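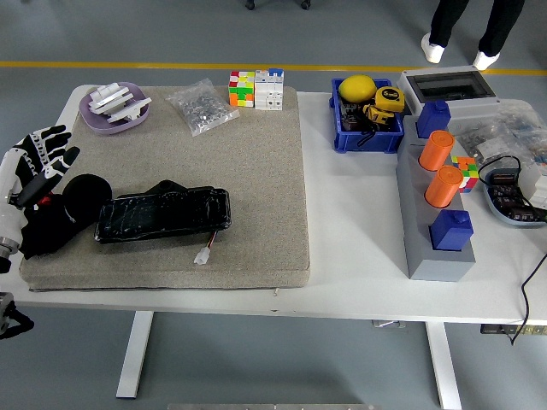
Ticket: Plot records show wrong section after map import
Site: Estitz Memorial Park
Product: Rarnier cemetery records, map module
Opened: 13/11/2022
Reported by: Teun Dijkstra, cemetery office
Assigned to: Abdul-Rahman Dankwa, Rarnier support
Priority: 2
Status: Resolved, one item pending

Problem as reported
After the new survey file was imported, burial records in the Dornus section open on the wrong spaces on the map. Search by name returns the correct record and the correct deed number. The space highlighted on the map is one row too far north. Other sections look fine. The office has a graveside service to mark out and is working from the paper plat book for now.

Entry 1, Dankwa
Asked site to stop editing plot records in Dornus until further notice. Read-only access to the map is safe. Requested the survey file, the import log and a scan of the plat book page for rows 1 to 11.

Entry 2, Dijkstra
Files uploaded. The scan is in two parts, the page is larger than our scanner. Row 11 is the cremation row along the hedge and is numbered differently from the rest (A and B for each space).

Entry 3, Dankwa
Import log shows 200 spaces read and 200 spaces written, no errors. Record count is not the problem. Compared row labels in the survey file with the plat book. Surveyor labeled the first row of Dornus as row 0. Our import treats the first label as row 1 only when the label field is blank. With a 0 present, it keeps the surveyor's numbers, so each record is matched to the row north of its own.

Entry 4, Dankwa
Reproduced on the test copy. Changed "Row label source" from "File" to "Plat book" and reran the import for Dornus only. Rows 1 to 10 now match. Row 11 imports, but the A and B spaces are merged into a single space.

Entry 5, Dijkstra
Checked the test copy against markers on the ground at both ends of rows 3 and 7. Names agree. Please go ahead on the live system. Nothing is scheduled for row 11 this week, so that can wait, but families do call about it.

Entry 6, Dankwa
Backup taken. Import rerun on live with the new setting. Map cache cleared. Users must sign out and back in or the old highlight will remain. For row 11, restored the previous layout from backup and locked it against import.

Entry 7, Dijkstra
Signed out and in on both office machines. Dornus opens correctly. Printed a location map for the service and it matches the book. The Ansah section is due to be surveyed in February by the same firm. Will it do the same thing?

Entry 8, Dankwa
Yes, if the file has a row 0. Set "Row label source" to "Plat book" before importing and run it on the test copy first. Split-space support for row 11 moved to a separate ticket. Leave the lock on until that one is closed.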